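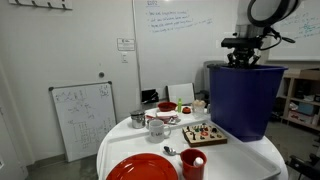
Ama Lamptey wrote back after the last report that she wanted less on attendance and more on what the meals program costs to run, so this one starts with money.

Vostholm Community Meals
Progress report to the Arrieta Fund
December 8, 2025

Spending. We have used $3,126 of the kitchen supplies line, with $560 left. Most of it went on dry goods, cooking oil and dish soap. The van repair was paid from our own reserve and is not charged to the grant.

Meals. Lunch is served 7 times every two weeks, up one from the spring. The extra day is a Saturday, which people had asked for in the summer survey. Turnout on Saturdays is uneven and drops when it rains.

Dishes. We stopped buying paper plates in September. Donated cups, mugs and plates cover a normal lunch but not a holiday one. Washing up adds half an hour to each shift, and two helpers have asked to be moved off it.

Staffing. Kojo Ansah now runs the Jikano Street kitchen. The second cook position is still open. We had 31 applicants and interviewed four, and the person we chose took a job elsewhere. We will post it again in January.

Problems. The walk-in cooler at Dukel Hall fails about once a month. The landlord has agreed to replace the compressor but has not given a date. Until then, meat is stored at Jikano Street and driven over in the morning.

Request. We ask to move the remaining supplies money into fuel.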